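Home Features Town & Country Food Archive Subscribe

The Long Way Around With a Library Van

21st February
By Belmiro Falcão

The van leaves Nogueira at a quarter past seven and its first stop is a gravel turnout beside a feed store. On the morning I rode along, two people were already standing there. One had a canvas bag full of westerns. The other had nothing to return and wanted to know if the large-print shelf had been changed.

It had. Albertina Bastos had done it the evening before, after her supper, in the county garage with the back doors open for light. She has driven the route for nine years. Before that she worked the front desk at the main branch in Wonside, where she says she learned most of what she knows about books and very little about tires.

The van carries 2150 items when full. That figure includes magazines, audiobooks, a drawer of seed packets and a small number of jigsaw puzzles kept in zippered pouches. The stock turns over quickly in winter. In January the roads above Trorkero can be closed for days at a time, and people who know the weather borrow ahead. One family on the upper road takes out the full limit on each card, five cards in all, and brings everything back in apple crates.

There are 36 stops on the route, spread over two weeks. Some are formal, with a sign and a posted time. Others are a driveway where the van can turn without backing into a ditch. The longest stop is an hour and ten minutes, at the Sirkside apartments, where the residents' lounge has a ramp and the coffee is free. The shortest is five minutes at the end of a dirt road, for one borrower who is 91 and reads only history.

"He reads the notes at the back first," Bastos told me. "If the notes are thin he hands it straight back."

Bookmobiles have been part of rural life in this country for more than a century. Early ones were horse-drawn wagons with shelves on the outside, and the driver walked around opening the doors. Motor trucks took over within a few years. For a long stretch in the middle of the last century, a county without a bookmobile was a county that was thinking about getting one. Then came better roads, school libraries and branch buildings, and many routes were cut down or dropped.

The Nogueira route was nearly one of those. The county board voted to end it twice and changed its mind twice, the second time after a public meeting that ran until almost midnight. I was at that meeting as a reporter for the weekly paper, and what I remember is how practical the speakers were. They talked about gas prices. They talked about the distance from Trorkero to Wonside, which is 61 miles by the valley road, and what it meant to drive that with small children to exchange picture books. A man who ran a saw shop said he had learned to rebuild a carburetor from a manual the van brought him, and that he had since taught four other people.

The board kept the route and cut the hours. Over the following years most of the hours came back, a few at a time, usually without an announcement.

What people borrow has changed less than I expected. Mysteries are still the most requested, then cookbooks, then anything about home repair. Children's books make up a third of the shelves and wear out fastest. Bastos keeps a roll of book tape in the door pocket and mends spines during quiet stops. She also keeps a notebook with a page for each stop. It lists what people asked for, what they liked, and what they gave up on. A page from the feed store reads, in part: "More Alaska. No more talking dogs."

The notebook matters because the van can't carry everything. The main branch has a catalog and a hold system, and most borrowers can use it from home if their connection is good enough. Plenty of them would still rather ask. A request made at the window on one visit is filled on the next, two weeks later. Bastos reads the list over the phone to the branch, a clerk pulls the books, and a courier brings them up to the garage in gray tubs.

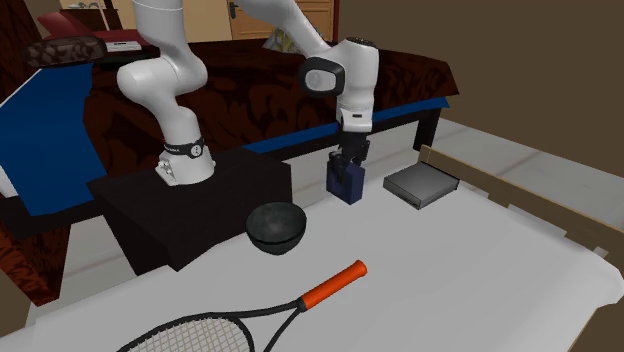

Page last changed: 21 February

Borrowers on the upper route have their own arrangements for the weeks between. At Trorkero there is a shelf in the post office lobby where books change hands without any record at all. Some of them belong to the library and some don't. Bastos goes through it once a month and takes back what is hers. She once found a novel there that had been checked out before she took the job. She left it where it was for another month, she said, because there was a bookmark in it.

Fines were dropped four years ago. The change had been argued over for a long time, mostly by people who did not use the van. Returns went up in the first season and have stayed up. The clerk who handled the accounts told me the fines had never covered the cost of the envelopes used to collect them.

The driving is harder than the library work. The van is 26 feet long and sits high, and on the ridge it catches the wind. Bastos carries chains from October to May. She has put them on in sleet and taken them off in mud, and she has strong views on how each should be done. Every shelf tilts back at a slight angle so that the books stay put on hills. The angle was worked out by a cabinetmaker in Wonside, who drove the route himself with a level on the passenger seat. In all the time she has driven it, the only shelf to empty itself was the one holding the atlases, on a washboard road, at eight miles an hour.

We reached Sirkside a little before noon. The lounge was warm and there were already people in the good chairs. A woman in a green cardigan had brought a list for three of her neighbors who could not come down. Another wanted help with a form from the electric company. Bastos helped with the form. It took longer than the books did. She told me later that she reads a form or a letter for someone at nearly every stop now, and that it started when the bank branch closed and people had no counter left to stand at.

The library system has taken note of this. Since last year the van has carried a printer and a folding table, and on certain days a second staff member rides along to sit at it. They help with license renewals, job applications and appointments. On my day the seat was mine, so the table stayed folded and Bastos did everything standing up.

There is a question about what comes next. The van has a lot of miles on it, and the heater fan has been replaced more than once. The county has set money aside for a new one but not enough. A smaller vehicle would be cheaper and could reach several roads the present one can't. It would also carry fewer books and would not have room for people to step inside. Bastos is against it. She says that getting in out of the rain and looking at a shelf is what a good half of her borrowers come for, and that they often leave with something they had no plan to read.

The board will take the matter up in the spring. Until then the schedule stands as posted, with the usual note about snow.

The last stop of the day was the history reader's. He was waiting at his mailbox in a wool hat, with one book under his arm. He handed it up through the door, and Bastos handed him down two. He opened the first at the back and read for a while, with the engine running. Then he tried the second — that one he kept.

It was dark by the time we got to the garage. She swept out the gravel, plugged in the block heater and started on the tubs.

More from Features
The Ferry Timetable and the People Who Set It
A Winter With the Wonside Brass Band
Where the Feed Store Cats Come From
Mending Stone Walls on the Upper Road
Letters: Your Memories of the Old Trorkero School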